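Search this guide Enter keyword Go

Drunon Label Station: Set-Up Guide
Section 4. Loading media and setting the print position
October

Complete Section 3 before starting. The station must be level, with the power switch off and the top cover latched. The steps apply to the desk model and the wall model unless marked otherwise.

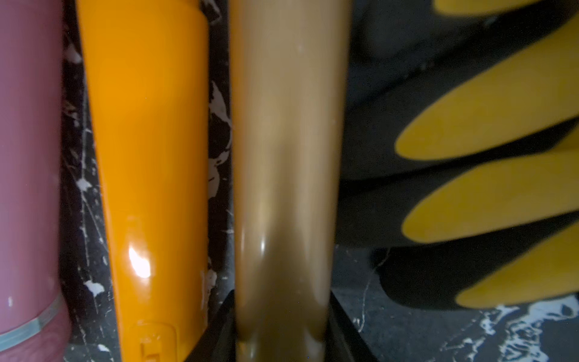

Mateja Vasić

4.1 Loading the label roll

1. Press both side tabs and lift the top cover until it clicks.
2. Slide the roll guides apart. They move together.
3. Place the roll between the guides with the printable side facing up. Labels must feed from the top of the roll.
4. Close the guides until they touch the roll, then back them off slightly. The roll should turn freely by hand.
5. Pull the leading edge under the media sensor and past the tear bar.
6. Close the cover. Press down on both corners, not the center.

Caution: The print head stays hot after use. Do not touch the metal strip under the cover.

Note: The desk model accepts rolls of up to 30 meters. Longer rolls need the rear hanger, covered in Section 7.

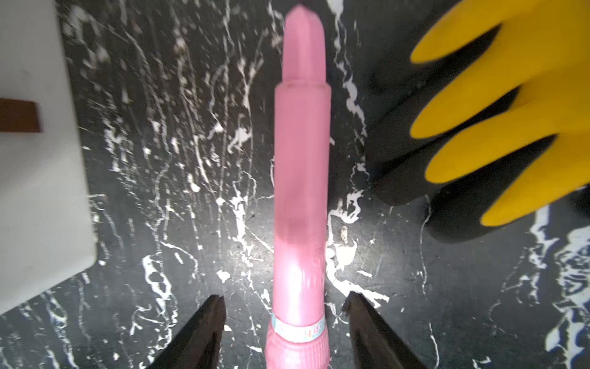
4.2 Calibrating the sensor

1. Turn the power on and wait for a steady green light.
2. Hold FEED until the light blinks twice, then release. The station advances several blank labels.
3. Check that the feed stops with the gap between labels at the tear bar.
4. If the gap is off, repeat step 2 once. If it is still off, enter code 111 on the keypad to clear the stored gap length and start again.

Calibrate again whenever the label size changes. Replacing a used roll with the same size does not require it.
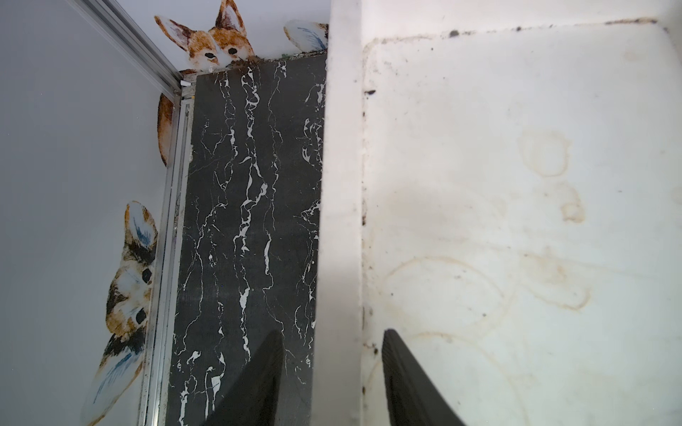
4.3 Setting the print position

The offset moves the whole print area. It does not scale the text.

1. Print the built-in test label (MENU, then TEST).
2. Compare the printed border with the edges of the label.
3. Open MENU, then OFFSET. Use the arrow keys to shift the border — one press is one dot row.
4. Press SAVE. Leaving the menu without saving restores the earlier value.

Caution: Do not pull a label while the motor is running. This can strip the platen gear.

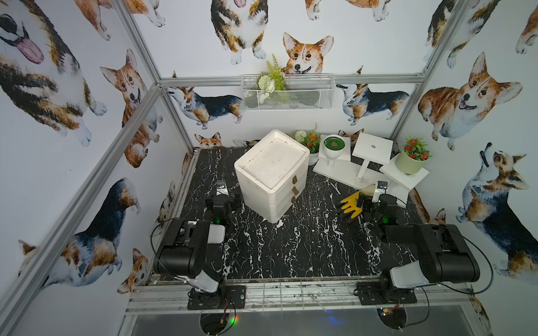
4.4 Error codes during loading

131: Cover open, or one latch not seated. Press both corners again.
1430: Media not found. Check that the leading edge lies under the sensor and that the guides are not pinching the roll.

If either code returns after a restart, record the serial number from the base plate and go to Section 9.

Related items
Section 3: Unpacking and leveling
Section 5: Connecting to a computer
Section 7: Rear hanger and long rolls
Cleaning the print head
Section 9: Service and returns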